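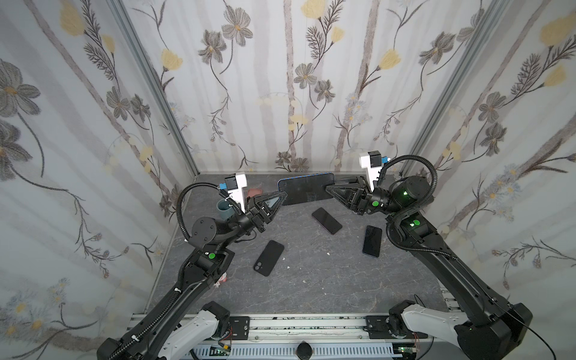

The Drawer Full of Old Phones, and the Woman Who Wants You to Open It

Domenica Widmer keeps her family history in a shoebox, two photo albums and, until four years ago, a kitchen drawer that would no longer close. The drawer was the problem. It held every phone and tablet her household had stopped using, and somewhere inside those devices were her father's last voicemails, a wedding nobody had hired a photographer for, and most of her younger son's first two years.

"I could have told you where my grandmother's christening picture was in ten seconds," she says. "But my own kid learning to walk? No idea. It was in the drawer, in something, behind a passcode I'd made up in a hurry."

She got nearly all of it back. It took a winter. Then she started helping her neighbors in Brindstead do the same, and now she runs a free evening at the town library where people bring in their old devices and go home with their own pictures and messages, copied to somewhere they can find them. She calls it Drawer Night. I went to one in February and came home so fired up that I emptied my own drawer on the bed before I'd taken my coat off.

We talked the following week at her kitchen table, over a walnut cake that she kept cutting into smaller and smaller slices so that neither of us would have to admit how much we were eating.

I wanted to know first how she got going, as she had no background in any of this. She spent most of her working life in the office at Sutter, a lumber yard on the river road, doing invoices.

"Invoices were good training! You learn that if a thing doesn't have a name and a date on it, it's gone. It can be sitting right in front of you and it's still gone. So when I finally got Dad's old phone to turn on, I didn't just grab things. I wrote down what was there first. How many pictures, how many videos, which messages. Then I copied, then I checked the copy against my list."

That order is still the backbone of the evening. You write, you copy, you check. People get impatient with the writing part, she says, and she lets them be impatient, but she doesn't let them skip it.

Her father's phone had 376 photographs on it. She had expected maybe a dozen.

"He never showed them to anybody. We thought he hated that phone. And there were birds, and the neighbor's truck from every side, and my mother asleep in her chair with the cat on her. There was a whole run of pictures of soup. He was pleased with the soup, I guess!" She laughs and has to stop for a moment. "I know him better now than I did. I really mean that."

The voicemails were harder. Some had been stored by the phone company and went away when the account was closed. Seven had been saved on the phone itself. Most of them are him asking her to call back. One is a minute and a half of him walking through the house with the line open, humming, not knowing he hadn't hung up.

"That's the one," she says. "If the house was on fire I'd go in for that one, except that I don't need to, it's in three places."

The three places come up a lot when you talk to Domenica. One copy stays on the computer at home, one goes on a drive that lives in somebody else's house, and one goes online. Her own second copy is with her friend Tegan Tuhiwai, two streets over, and Tegan's is with her, on the shelf next to the flour. They swap every few months and make an afternoon of it.

I asked what people are most afraid of when they come through the door.

"Looking silly," she said right away. "They've got a phone from way back and they can't remember the code, and they think they should have known better. So I tell them about my drawer. Everybody relaxes. And then the second thing is that they're afraid of what's on there. A divorce, or someone who died, or just themselves, younger. I always say you don't have to look at it tonight. You can copy a thing without looking at it."

She saw how much that mattered with Emil Egger, who is 80 and came with his wife's tablet in a pillowcase. He wanted the pictures safe but wasn't ready to see them. They sat together and watched the little bar fill up, and talked about tomatoes. He took the drive home and put it in his desk. Some months later he called to say that he and his grandson Gion had gone through the lot on a Sunday, that it had taken until dark, and that there was a video of her telling a joke all the way through without getting the ending wrong, a thing he had believed to be impossible.

Gion helps out on the evenings now. He's patient with cables, and I watched him spend a long time on a charging port with a wooden toothpick, teasing out lint in soft gray rolls. The phone came on! The whole table cheered.

Cables are a subject in themselves. Domenica has a fishing tackle box of them, sorted by the shape of the plug, and people are always adding to it. She asks everyone to throw in whatever chargers they have, even if they're sure they belong to the shaver.

I had a selfish question at this point. Two of the devices on my bed wouldn't do anything at all when plugged in, and I asked if that was the end of the road.

"Leave it plugged in. Go to bed. A battery that's been flat for years can take hours before it shows you anything. Try a different cable, then a different plug. But if the back is bulging, or the screen's lifting away from the sides, stop. Don't charge it, don't press on it, don't put it back in the drawer. Take it to someone who repairs them and tell them what you want off it."

In Brindstead that person is Majdi Abou Jaoude, who has a repair counter inside the hardware store. He came up again and again in our talk, always with admiration. Domenica sends him the swollen ones and the ones that went through the wash, and he is straightforward about the odds before anyone spends money. When I called him he was just as warm about her.

"She gets them to come in before they've tried the oven, the freezer, the bag of rice," he told me. "You'd be amazed what people do to a thing they love. And she has them already thinking about what they want from it. 'Everything' is a hard job. 'The video from the lake' is a job I can get excited about."

Forgotten passcodes are a different matter, and Domenica doesn't dress it up. If you can't get in, the evening probably can't get you in either. But she has seen a lot of codes remembered. She gives people a pencil and has them write down old house numbers, old pets, the last digits of phone numbers they had as children. She makes them go slowly and never guess more than a few times in one sitting, as some devices lock up or wipe themselves after too many tries. One woman remembered hers in the parking lot, with the engine running, and ran back in.

And once the pictures are out? I have thousands. The thought of sorting them makes me want to lie down.

"Oh, don't sort them!" She put down the knife. "Please. That's how it never gets done. Get them out, get them into your three places, and then pick 40. One evening, 40 pictures, no more. Print those. Write on the back who it is and where. If you only ever do that once, your grandchildren will be ahead of most people's grandchildren."

She went and got hers. They're in a plain green album with the names in her square invoice handwriting. Her father's soup is in there, two pages of it. So is a picture from Nindesberg, the village her mother's people left, taken by a cousin through a bus window and so blurry that it could be any hill on earth. On the back it says what it is, so now it's a treasure.

There's a plan to take the evening on the road. The library in Zerkwood has asked, and Tegan has offered her van for the tackle box and the folding tables. Domenica is a little nervous about it and obviously delighted. She wants one rule carried over exactly, which is that nobody goes home without having seen at least one thing they'd forgotten, unless they've asked not to.

"You should hear the room," she says. "It's quiet, quiet, everybody's frowning at their charger, and then somebody says 'oh!' And we all go over and look at a stranger's dog."

I've been through one phone so far. It was mostly parking signs and a great many pictures of a couch I was thinking of buying - and then, in between, my aunt on her back steps shelling peas, looking up, about to say something. I've written her name and the year on the back.

The next Drawer Night is on Tue 10 April at the Brindstead library, in the reading room, starting after supper. Bring the device, any cable you own, a pencil, and something with space on it to copy to. There will be cake.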